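The Second Arm Took Longer Than the First

9 min read

December | By Čestmír Vondráček

The build room at Kolledstead is on the ground floor, behind the lathes, and it has one wall that does not move when the compressor cycles. The two-arm suturing rig is bolted to that wall. Every earlier mount was on a bench, and every bench in the shop shakes. At the tip of a long instrument, a small shake at the base becomes a large one.

The rig is called Ondus. It consists of two instrument arms, two hand controllers, a fixed viewing camera with its own lamp, and a steel base plate cut from stock that came out of a dismantled press. The instruments are surgical type: a long shaft, a jointed metal wrist, and a pair of jaws. The shop did not make them. What the shop made is everything behind them, meaning the drive packs, the cable tensioners, the motor boards, the software, and the clutch pedal.

Wrist drive is by cable. Each instrument has four spools at the rear, and each spool couples to a motor through a slotted disk. The first disks were printed. They held for light work and crept under sustained load, so that a jaw commanded closed would open slightly over several minutes. The replacements were turned in brass on the small lathe and have a fitted pin. Creep at the coupling is no longer measurable with the gauges we own. Creep in the cable is, and it is handled by a tension check at startup.
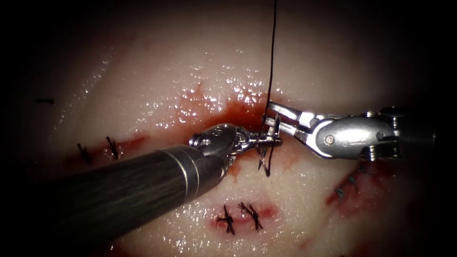
Controller scaling was the next item. At one-to-one, hand tremor passes straight through to the jaws, and a knot cannot be tied with any consistency. At five-to-one the motion is smooth, but the operator runs out of arm travel in the middle of a throw and has to use the clutch. We settled on three-to-one for general handling and a slower setting for the final approach of the needle. The slower setting is on the left pedal. It was on a hand switch at first, and people moved the jaws when they reached for it.

A knot tied with instruments is a good test because it loads both arms at once and punishes any difference between them. One jaw holds the standing thread. The other has to pass around it, take the short end, and pull through without dragging the wound edge. If the two arms disagree about where the center of the workspace is, the operator corrects by eye and does not notice doing so. The error then shows up as fatigue and as slack knots.

The arms did disagree. The left arm was built first and calibrated against a machined block. The right arm was built from the same drawings several months later and calibrated against the same block, but with a different probe, and the probe tip had worn. Finding this took most of the fall. Pešek, the calibration script, fits both arms to a shared set of points and reports the leftover error for each joint. It had been reporting a consistent offset in one wrist axis of the right arm, and I had been reading that as backlash. I replaced two gears on the strength of it. The gears were fine.

The current procedure uses one probe, moved by hand from arm to arm, and 40 touch points across the block. A full pass takes most of an evening. The script rejects any point where the arm was still settling, so there is no gain in hurrying it.

Thread handling gave the motor boards their hardest test. Suture is thin, and the jaws have no force sensor, so grip is inferred from motor current. Current is a poor measure at low speed, where friction in the shaft hides most of the signal. The boards sample at 200 hertz, which is enough for grip and too slow for detecting a snag. A faster board is on the bench. Until it is running, the grip limit is set by hand for each thread size, and the values are written on tape on the side of the drive cabinet.
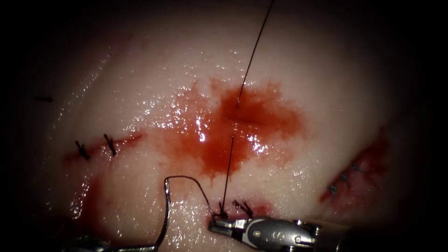 KOLLEDSTEAD SHARED WORKSHOP | MOTION AND CONTROL GROUP

Needle driving remains the weak part of the system. A curved needle should turn about the center of its own arc. When the wrist rotates about any other point, the needle widens its hole and the tissue lifts. Skilled operators make the correction without thinking. New ones push. We tried a software assist that holds the turning center fixed once the needle has been gripped, and it performs well if the needle sits square in the jaws. When it sits at a slant, the assist holds the wrong center very accurately. It is now off by default.

Lighting turned out to be a mechanical problem as well. A wet surface throws back bright points, and they move when the lamp moves. The lamp was originally on the same bracket as the cable guides, so it shifted slightly whenever the right arm swung out. It now has its own post. The reflections are still there, but they stay where they are, and operators learn to read around them.

Cleaning is done immediately after each session. The wrists are flushed, blown out with dry air, and oiled at the pins. A wrist left overnight will stiffen, and Pešek will flag it the next morning as a joint fault. The log holds 482 entries of all kinds, and the faults that trace back to cleaning are easy to pick out because they come in pairs, one per arm.

Parts cost was kept down by accepting used motors. They were bought as a mixed lot and sorted by winding resistance, and the closest matches were assigned to the jaw drives. The poorer ones run the base joints, where the gearing is high enough to cover the difference. Encoders were bought new. An earlier attempt to save money on encoders is recorded in the log under the heading Tondach, after the label on the crate they arrived in, and it will not be repeated.

Work planned for the winter is limited. The faster motor boards come first, then a second set of tensioners with a longer spring. The clutch pedal needs a heavier base, as it slides on the painted floor. The rig runs on Sunday afternoons, and members who have completed the pedal and emergency stop checks can book a session at the front desk. Drawings for the brass couplings, revision 7, are in the flat file beside the small lathe. Revision 6 has the pin on the wrong side and should be thrown out wherever it is found.

Related

Turning Small Brass Couplings Without a Collet
What Motor Current Can and Cannot Tell You
A Wall Mount for Machines That Dislike Benches
Reading a Calibration Report
Used Motors: Sorting a Mixed Lot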